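The Control Condition

By So-ying Yang

The result, if you wanted it in one line, was that the arms did better when the walls were ugly.

Rahel Rainer had wanted it in one line. She had nine minutes with the Nomstead people in the morning and a slide with a hole in it, and she stood at the end of my bench at an hour when even the vending machine had gone quiet.

"Ugly how?" she said.

"Busy. Patterned. We ran plain grey and we ran wallpaper. They unpack the bag better in wallpaper."

"Why?"

I said we had a hypothesis. We had 46 hypotheses, in a shared file, and one of them was just the word "bricks" with a question mark after it. Burnov had written that one in May and then taken a job in Mundesen, where I understood he was happy.

"So the finding," Rahel said, "is that we should redecorate."

"The finding is that the policy generalises across backgrounds if you train it on enough of them."

"That's a different finding."

"It's the same finding with a tie on."

She pulled up a stool. I started another trial, mostly so that we'd both have something to look at besides each other.
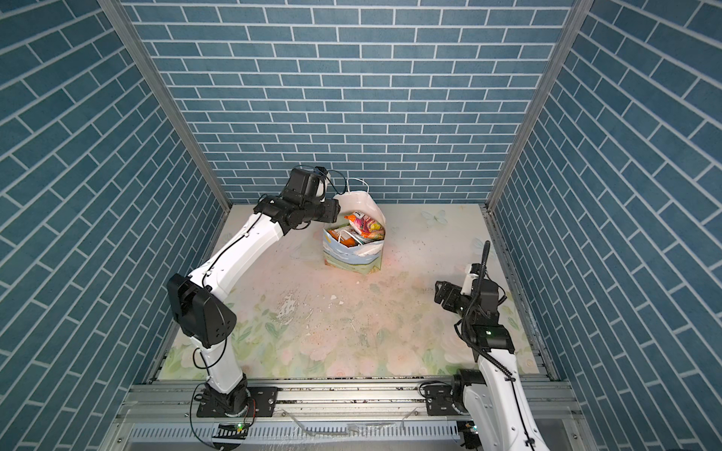
2,452 characters, or one cup of tea if you let it go cold

"Is that butterfly part of the method?" Rahel asked.

"It came with the floor."

"And the flowers?"

"Also the floor."

She wrote something down. I have worked with Rahel for long enough to know that when she writes something down it will come back to me as a budget line.

The left arm hung over the bag like an uncle over a buffet. The right one kept its jaws open and waited. We called the pair of them Wan, jointly, after the project, and the name had stuck even though it made the meeting notes read like a family dispute. Wan hesitated. Wan disagreed with Wan.

"What's it thinking?" she said.

"It isn't."

"What would you say it was thinking, if you were in front of Nomstead?"

I considered this. Out of 13 reviewers' comments on our last paper, eleven had been some form of that question, and the other two were about my commas.

"I'd say it's weighing its options."

"Good," said Rahel, and wrote that down too.

The grey walls were stacked behind the door, where I'd left them after the last run. They had been my favourite. They had cost more than the wallpaper and they looked like science. She noticed me looking.

"Could you put them back up for the visit?" she said. "Just for the look of it."

"It'll do worse."

"How much worse?"

I opened the file to find out.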